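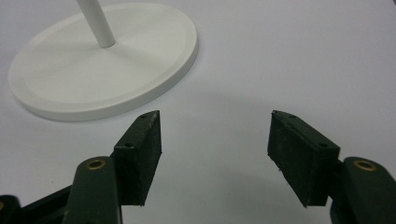 How to Set Up and Level a Round-Base Stand on a Desk or Table

Koline Home Workshop
October 30, 2020

A stand with a round base and a single pole is simple to put together, but most of the ones that come back to our Salinas shop have the same two faults: the pole turns in the base, or the whole thing rocks when you touch the table. Both can be fixed at home. The steps below apply to light tabletop stands used for small lamps, paper signs, mirrors and jewelry.

What you need

A screwdriver that fits the screw under your base
A soft towel
A damp cloth and a dry cloth
A small level
Self-adhesive felt or rubber pads, 3 per stand
A pencil

Step 1. Clear and wipe the table

Take everything off the part of the table where the stand will go. Wipe it with the damp cloth, then dry it. Grit under a base will scratch a painted or laminated top as soon as you slide the stand, and a single crumb is enough to make a flat base rock. Check the table with the level in both directions. If the table is off, fix that first by adjusting the feet or putting a shim under the short leg.

Step 2. Check the base by itself

Set the base down without the pole and press on the rim at several points. If it clicks or tips, turn it a quarter turn and try again. A rock that moves with the base means the base is warped or has a burr on the underside. A rock that stays in the same place means the table has a low spot, and you can usually get around it by moving the stand a few inches.

Burrs on metal bases come off with fine sandpaper. Warped plastic bases are harder. Pads will take up a small gap, but a base with a large bow should be replaced.

Step 3. Attach the pole

Spread out the towel and lay the pole on its side. Hold the base against the end of the pole and start the screw from underneath by hand. It should go in several turns without force. If it binds early, back it out and start over, as the threads are easy to strip on thin poles.

Tighten with the screwdriver until the pole no longer turns when you twist it. Do not keep going past that point. If the pole still turns with the screw fully in, add a lock washer between the screw head and the base. Our Wadeck stands take a 16 mm screw, and a longer one will bottom out before it clamps.
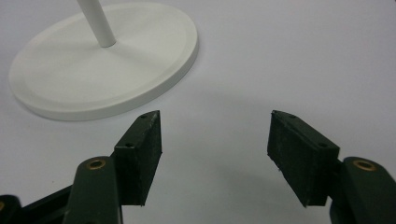 Stand it up again and look at the joint where the pole meets the base. The end of the pole should sit flat all the way around. A gap on one side means the screw went in at an angle.

Step 4. Put on the pads

Turn the stand over on the towel. Place the pads near the outer edge of the base, evenly spaced. Pads set close to the middle let the stand tip. Press each one down firmly and leave the stand alone for an hour before you load it.

Felt is better on wood. Rubber grips better on glass and smooth painted tops, but some rubber leaves a mark over time, so lift the stand once in a while and check.

Step 5. Check the pole and mark the spot

Hold the level against the pole, read it, then move it a quarter of the way around and read it again. If the pole leans, loosen the screw half a turn, straighten the pole and retighten. When you are satisfied, make a light pencil mark on the table at the edge of the base so the stand can go back in the same place after cleaning.

Weight limits

The light Wadeck base is rated for 700 grams at the top of the pole. The heavy one is rated for 1,054 grams. Keep the load centered, and if you use a side arm, stay well under the limit.

Care

Dust collects along the inside of a raised rim. A dry paintbrush gets it out faster than a cloth. Use mild dish soap for marks on a white finish and avoid scouring powder, which dulls it. Check the bottom screw every January and after any move.

Replacement screws and pads are listed on the Parts page.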